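Road works and the move to the curved building

From the Bokmont site newsletter, 5/20/21

The front road is due to be resurfaced in August, and the work will overlap with the second half of the office move. We have had a lot of questions about how the two fit together, so the main points are set out below. Departments moving in the first half of the month are not affected and should carry on with the dates they already have.

Warkero will be doing the resurfacing. They will take up the top layer, seal the joints and lay new asphalt over the full width. The job covers 141 metres, from the site gate up to the turning point. One half of the road will stay open while the other is worked on, with stop and go boards at each end. Expect short waits in the mornings, when most deliveries arrive.
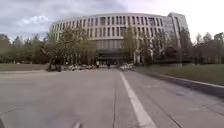 Parking is the part that will cause most bother. The front road is wide, and people have got into the habit of leaving cars along it when the main car park fills up. From the first day of the works this won't be possible on either side, and anything left there overnight will be moved. The dark seam that runs alongside the white line is on the list for sealing, and the crew need clear access to it. The white line itself will be repainted at the end, along with the smaller markings.

There are 181 spaces in the main car park and another 73 behind the Mathebula block. The second lot is hardly used, mostly because the walk is longer. A permit for one is good for both, so please try the back one first if you arrive after nine.

For the move itself, crates will be delivered to each floor a week before your date. Label them on the short end with your name, your new room number and the letter of your department. Crates without a room number will be left in the ground floor store and you will have to come down and find them. Valldale, the removals firm, have asked that nothing heavier than books goes in the top crate of a stack. Screens and keyboards travel separately in the padded cages – leave them on your desk with the cables taped to the back.

Plants are not covered by the contract. Carry them over yourself or find them a home.

Archive boxes are being dealt with as one batch. There are 2486 of them and they will go straight to the new basement shelving, in the same order as now. If you need a file during that week, ask for it beforehand, as the boxes can't be opened once they have been wrapped.

Lift bookings for the move days are on the sheet in reception. The slots are half an hour each, and the evening ones are still mostly free.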